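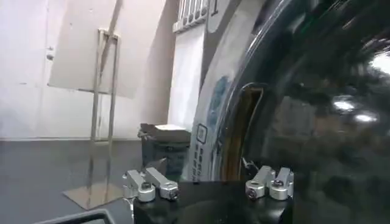 A new code of practice for robots that handle household goods came into force in May, and the firms that signed it are pleased with themselves. Others want to know who will check.

The code, drawn up by Hiltasard and Zatia, asks for 502 logged test picks before an arm works near people, and a check of the finger screws every 1,000 cycles. Firms fill in the log themselves.

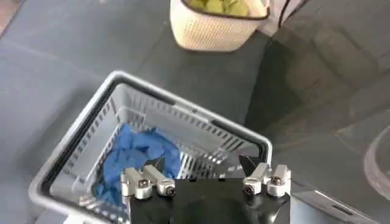
"It's a form, and you mark your own form," said Gemma Bainbridge, a safety inspector in Mellor. She has asked twice what happens to a firm that skips the screw check and has had no reply.

Kaisu Kallio of Zatia said outside visits would be "looked at" once nearly 40 firms had joined. So far 2 have. No date has been given for the visits, or for who would pay.

Related items
Skutitz arm trial put back again
Who signs off a gripper?
Rommel Samonte on test logs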